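Handgeführte Greifer im Vergleich
Gespräch mit Parisa Zamani, Projekt Fokus
6.24.19

Im Projekt Fokus prüft die Firma Tirutton, welche Fingerform sich für handgeführte Greifer eignet. Parisa Zamani leitet die Erprobung. Verglichen werde derzeit ein keilförmiger Finger mit schräger Oberseite, erläutert sie. »Uns interessiert zunächst die geöffnete Stellung. Die Kamera am Greifer muss beide Spitzen erfassen und dazwischen genügend freie Fläche.«

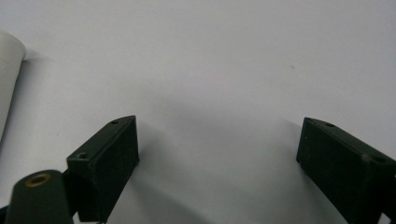

Oberfläche und Abnutzung

Die mattdunkle Ausführung sei bewusst gewählt worden. »Auf hellem Grund hebt sich die Kontur klar ab«, so Zamani. Kratzer auf den Fingern würden protokolliert, aber nicht ausgebessert.
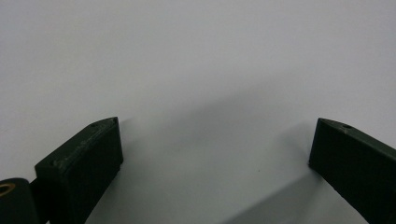 Insgesamt lägen 872 Aufzeichnungen vor, verteilt auf drei Bauformen. Die Auswertung der Kamerabilder verantwortet Nghĩa Châu — er hatte im Februar auch den Prüfplan erstellt.

Zum beidhändigen Arbeiten äußert sich Zamani zurückhaltend. Eine weiche Tasche mit Reißverschluss verlange, dass beide Greifer aufeinander abgestimmt geführt werden. »Die Kabel beeinflussen die Handhaltung stärker, als wir angenommen hatten.«
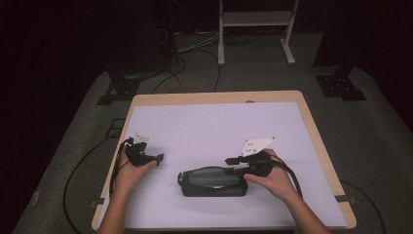 Weiteres Vorgehen

Als Nächstes soll der Öffnungswinkel untersucht werden.

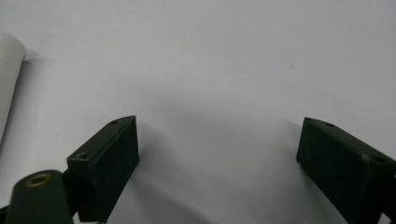 Hierfür sind fünf Einstellungen vorgesehen. Eine Empfehlung für die Serie will Zamani erst nach deren Abschluss aussprechen.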